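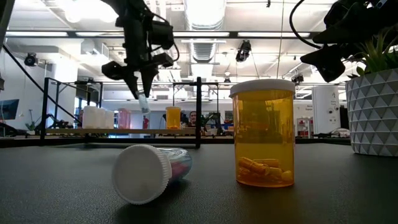 According to Yasaman Pakzad, the most common question from pharmacies is still whether the arms can open a bottle with a child-proof cap, and her reply is still the same: sometimes, and please do not buy the kit for this.

I met her on a Saturday morning in Onavholm, where the firm Mullance prepares its two-armed bench kit, called Tetasitz. The kit is sold to small pharmacies, teaching labs and packing rooms that handle pill bottles and vials in low numbers. A buyer gets two arms with grippers, the mounting parts, the software and 14 days of help by telephone. The table is not included, and this surprised me a little.

"People think first about speed," Pakzad told me. "But speed is not our strong side. A trained person is faster than us at almost everything on the table. We sell to those who must do the same small thing for many hours and who lose attention, as I do also."

I asked her which bottles are difficult. She did not need to think.

"Clear ones. An amber bottle is friendly, it has a strong colour and the software finds it quickly. A clear bottle takes the colours of the room. If it also lies on its side, it can roll when the finger touches it, and then you must look for it again."

For this reason every kit goes through a test with mixed bottles, standing and lying, before it is packed. The test has 2,000 picks, and Mullance repeats all of it if the grippers are changed. When I asked how many picks may fail, Pakzad gave me a number for the upright bottles only: 2 in every 1,000. For the lying ones she preferred to wait until September, when the new finger tips will be ready.

The finger tips come from Karimi, a workshop in the same town. The old tips were harder and left marks on soft plastic vials. One customer sent back a whole bag of marked vials with a polite letter, and Pakzad keeps the letter in her desk. "It was correct, what he wrote. We had tested on glass too much."

I also wanted to know what happens when an arm drops something. The software stops both arms and waits for a person to press a key. Some customers find this annoying and have asked for an automatic restart. Mullance has refused until now.

"With medicine I want that a person looks," she said. "Maybe the cap is open, maybe a capsule is under the bottle. The arm doesn't know this. You know it in one second."

The weak point of the offer, in my opinion, is the manual. It explains the installation well, but the part on teaching a new bottle shape is short, and I had to read it several times before I understood the order of the steps. Pakzad agreed and said a longer version is being written. Customers who already have the kit will receive it by post, on paper, as many of them asked for.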